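Cusilden Project Gallery: Wrist Views from the Store Shelf Trials

Simthorpe Robotics Laboratory, Manipulation Group
Page maintained by Theano Rallis. Last revised 28 April 2019.

This page collects views from the wrist cameras used in the Cusilden shelf trials, with notes on the method and on the main result. The trials asked whether a controller for a multi-fingered hand can tell, from the wrist view and the finger motor currents alone, when a grasp on a thin or irregular object has settled enough for the arm to move. No fingertip force readings were given to the estimator. They were logged and used for labeling only.

The trials were run in the Baxter Room, which is fitted out as a small grocery section with crates, shelving and shopping baskets. Recording started in February. Aníbal Bettencourt wrote the labeling tools and ran the evaluation.

Method

Each episode starts with the arm at a hover pose near the target and ends when the hand is either fully open again or the arm has returned to rest. Episodes were teleoperated. The operator closed the hand with a single proportional trigger, and the Puleck controller distributed the closing motion across the fingers according to a fixed synergy. Finger currents, joint angles and wrist images were logged on one clock. The image stream runs slower than the joint stream, and each image was paired with the joint sample nearest to it in time without interpolation.

A settle label was placed at the first sample after which the fingertip readings stayed within a set band until lift. The band was fixed before labeling began and was not changed afterward. Episodes in which the readings never entered the band were labeled as unsettled and kept in the set.

The estimator is a small convolutional network on the wrist image, joined to a short window of motor currents. It outputs one value, the probability that the grasp has settled. The arm is released to move when this value stays above threshold for several consecutive samples. Three versions were trained:

Image only
Current only
Image and current

The same split was used for all of them. The full set has 2,361 episodes, of which 1,000 were held out for testing. The split was made by session, so that no session appears on both sides. An earlier split by episode gave better numbers for every version and was discarded, as neighboring episodes often share the same object placement and the same lighting.

Basket rims

Rim grasps are difficult for the current signal. The wall of a basket is thin and flexible, and it gives way under the fingers before it resists them. Motor current rises slowly over the whole closing motion, with no clear step at contact. The position of the fingers relative to the rim carries more information, provided the camera can see both sides of the wall. 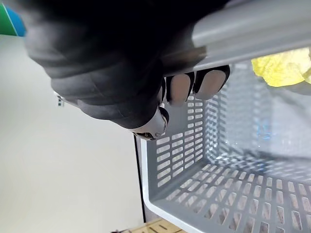
Fingers over the rim of a light gray slotted basket, thumb tip against the inner wall.

Slotted walls were included on purpose. The regular pattern of openings gives the network a strong texture, and early models used it as a shortcut: they learned the apparent spacing of the slots as a measure of distance and ignored the hand. Those models scored well on slotted baskets and failed on a plain-walled tub. Adding the tub to the training sessions removed most of the effect. Random masking of image patches outside the hand region removed more of it, at a small cost in accuracy on other targets.

Occlusion by the hand is the second problem with rims. Once the fingers have passed over the edge, the knuckles cover much of the contact area, and the view changes little between first touch and a settled grasp. The labels in this phase depend almost entirely on the fingertip readings, so a reader comparing images against labels by eye should expect to disagree with some of them. Rallis relabeled a sample of rim episodes from images only and placed the settle point early in most cases.

Items left in the basket were not controlled between sessions. They shift the wall slightly when they lie against it and they change the background. Their presence is recorded in the session notes as a yes or no field, with no list of contents.

Produce crates

The produce station has the opposite properties. Cucumbers and beets are stiff compared with a basket wall, and current rises sharply at contact. The uncertainty lies in what has been touched. In a packed crate a finger may meet the neighbor of the target, the crate divider or the side board, and all of these produce a similar step in current. The hover pose for this station was therefore set so that the fingertips point down and remain in view during the approach.

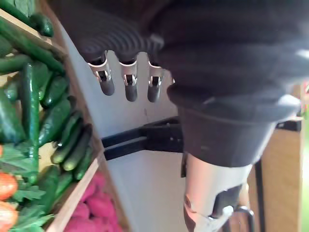
Approach direction was fixed per session and varied between sessions. Operators were told to select the target before starting the log and to write down its type. Switching targets during an episode was not allowed. Where an operator did switch, the episode was marked invalid and is not part of the 2,361.

Long items laid at an angle caused the most unsettled labels. The hand closes near one end, the item pivots, and the fingertip readings drift for as long as the pivot continues. The combined estimator handles this better than either of the single-input versions, because the drift is visible in the image as rotation and in the current as a slow change in one finger. Neither cue is reliable alone. Rotation also occurs when a neighbor is pushed, and slow current change also occurs when a motor warms up.

Beets were added late. Their leaf stems were removed for some sessions and left on for others, and this field should be checked before any per-object comparison is made from the logs.

Result

On the held-out episodes, the combined version had the lowest rate of early release at every threshold tested. Early release means that the arm was allowed to move before the settle label. The image-only version was close to the combined version on basket rims and clearly worse on produce. The current-only version showed the reverse pattern and was not usable on rims at any threshold, since the threshold that avoided early release also prevented release altogether in a large share of episodes.

Late release was less informative as a measure. All versions were late on tightly packed produce, including episodes where the grasp was plainly stable by the labels. Bettencourt traced part of this to the requirement for consecutive samples above threshold. Shortening the run reduced the delay but brought back early releases on rims. A station-dependent run length would fix both, and was rejected for this study because it requires the controller to know which station it is at.

Two limits should be kept in mind when reading these results. First, all episodes were teleoperated, so the closing speed reflects the habits of the operators. The estimator has not been tested with a scripted closing profile. Second, the labels come from fingertip readings with a fixed band. A wider band moves the settle point earlier and would reduce the reported early release rate for all versions without any change in behavior.

Camera notes

The wrist cameras are small fixed-focus units. Exposure was locked at the start of each session, with the hand over a light surface. Dark parts of the hand come out with little detail under this setting. Raising the exposure recovered the finger segments but washed out pale walls and pale basket plastic, and the rim position was judged more important than the finger texture.

Mounting position was checked before each session against a printed target held at a known pose. Sessions with a shift beyond tolerance were repeated. The check does not catch a mount that moves during a session. One such case was found later from a steady change in the apparent position of the hand, and that session was removed from both training and test data.

Using the images

Images on this page may be reused for teaching and in talks with credit to the Simthorpe Robotics Laboratory. The images are unretouched. Full-rate logs, session notes and the split file are stored together under the Cusilden project name on the laboratory server, and access requests go to Theano Rallis. Questions on the labeling tools or on the settle band go to Aníbal Bettencourt. Requests should state which station is needed, as the basket and produce logs are packaged separately.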